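Films & Series > Small-Town Romance > Reader Questions

We use cookies to remember your region and keep the watchlist working. Accept all / Manage choices

Second Spring at Purba Lake: Your Questions

The mailbox filled up again after the new season landed, which makes us so happy! These are the questions that come up most. Season one is discussed freely, season two only up to episode 4.
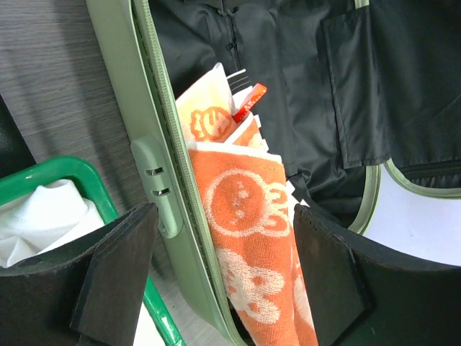
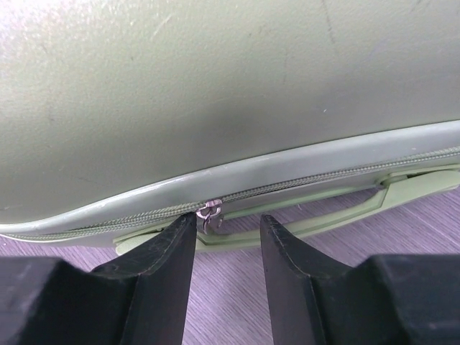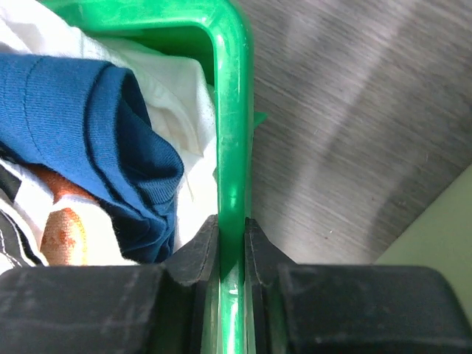
What's the show about, if I'm brand new?

Nora is a wedding florist who comes home to Purba Lake to sell her late aunt's boathouse. She plans to stay one weekend. Then she meets Cal, the ferry mechanic who has been living upstairs, and the weekend gets longer and longer. Watch for the packing scenes, because the writers love them. Every time Nora decides to leave, out comes the luggage, and by the third time you'll be yelling at the screen. (My own suitcase is a sage-green hard shell with a few scuffs on it, and I can't look at it now without hearing the theme song.) Give it two episodes. The pilot has a lot of setup to get through, but the ferry breakdown in episode 2 is where it takes off.

Do I have to watch the Christmas special first?

No, but please do! It was made before the series, with the same two leads, and it explains why Cal won't set foot in the bakery. If you skip it, a line in the season one finale will seem a bit odd and that's all you'll lose.

How many episodes are there?

Season one has eight. Season two has ten, with a new one every Friday. The special runs as long as a regular movie, so save it for a night when you can stay up.

Is Purba Lake a real place?

Only on screen. The lake scenes were shot near Gunar, and the main street is Vetitz with the signs changed. The sign at the edge of the fictional town reads "Population 2,279," and sharp-eyed fans have noticed it never changes, even after the twins are born in season one. We adore this.

Can you visit the boathouse?

You can see the outside from the public path in Gunar. The inside was a set, and it was taken apart after filming. The diner in Vetitz is a working diner, though, and the pie is every bit as good as Nora says it is. Go before noon — the cherry sells out.

Why did they recast the sister?

The production company, Grastar, has only said that it was a scheduling matter. We were nervous about it too. By the canoe episode we had completely forgotten to be nervous. The new June is funnier and a little meaner, and her scenes with Cal are some of the best in the season.

Is it OK to watch with kids?

For the most part, yes. There's kissing, one bar fight that is over very quickly, and a sad stretch about the aunt's illness in the middle of season one. The dog is fine. We get asked about the dog more than anything else, so let me say it again: the dog is fine!

What's the song at the end of the ferry episode?

It was written for the show and isn't out on its own yet. The full version plays over the credits, so don't let the next episode start automatically.

Will there be a season three?

Nothing has been announced. The showrunners said on the after-show in March that they know how the story ends and that they aren't there yet, and we're choosing to be 100 percent optimistic about that.

Can I send in a theory?

Yes, please — the wilder the better. Use the form on the contact page and put the episode number in the subject line so we can keep spoilers away from people who are still catching up. Theories about who bought the boathouse go in a separate pile, which is already very tall.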